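Section 4: Setting up and looking after the wrist camera and fingers

I wrote this section after running our Nivelura cell for 2,000 cycles, so most of what follows is stuff I learned by getting it wrong first. Park the arm and press the stop button before you put your hands anywhere near the fingers. Please do that every time, even for a quick wipe!

4.1 Before you start

You'll need a soft brush, a lint-free cloth, the small hex key from the Kallio kit and your log sheet. I allow 40 minutes for the whole job – longer if the rail is dirty.

1. Open the Stoltedham viewer and pick the wrist feed. Both fingertips should show low in the picture, one on each side, with bare tabletop in the gap between them. If one tip is missing, stop and redo the camera mount (section 3).
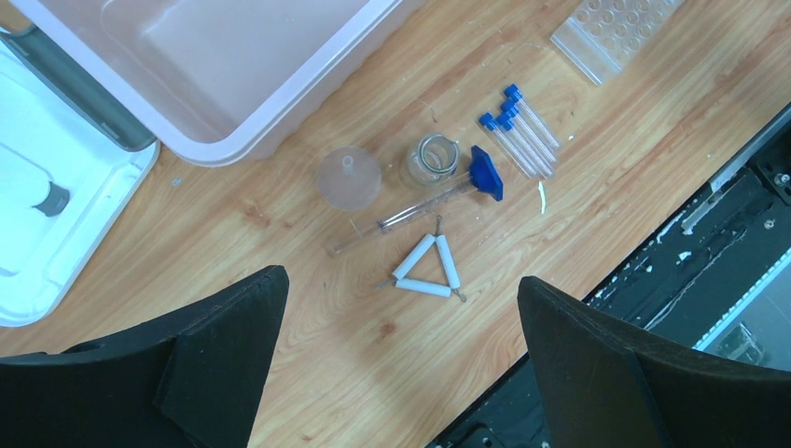 2. Brush the platform beside the table. White flecks and grit build up on it, and they love to creep into the slots. Brush away from the rail, never along it.

3. Wipe the inner faces of the fingers with a dry cloth. No solvent, please – it left mine slick and I dropped glass for two days.

Caution: don't blow the platform clean with compressed air. I did, and spent my Wednesday digging grit out of the bearings.

4.2 Teaching the pick points

4. Jog the arm slowly to the first item, staying well above the table, and save the point as job 149.

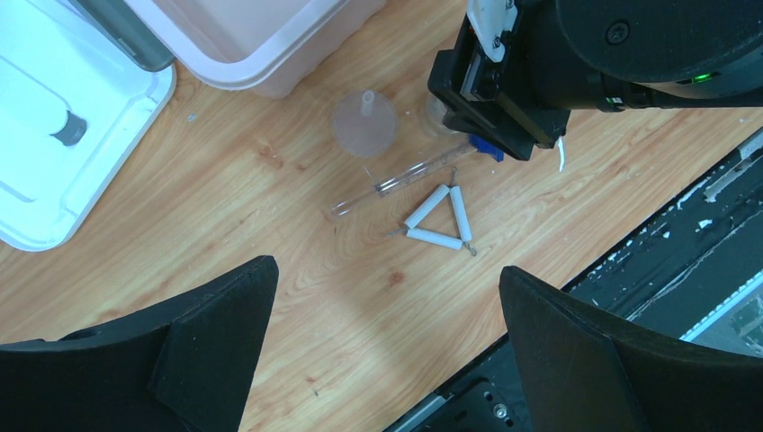 Long thin glass is where I go slowest, and I always teach it from the capped or fitted end. With the gripper down by the blue end of the glass tube, check what else is close by: the funnel and the clay triangle lie on either side of the glass, so the fingers need room to open without nudging them. I also look at the thin white cable hanging off the gripper and make sure it can't snag on the way down.

5. Close the fingers at the lowest force setting and raise it one step at a time until the item holds.

6. Save, back away straight up, and run the job at slow speed before you let it go any faster.

Note: the Wostska controller resets its cycle counter when you save a new job, so write the old number down first. Repeat this whole section every 2,000 cycles, or sooner if the fingers start to stick.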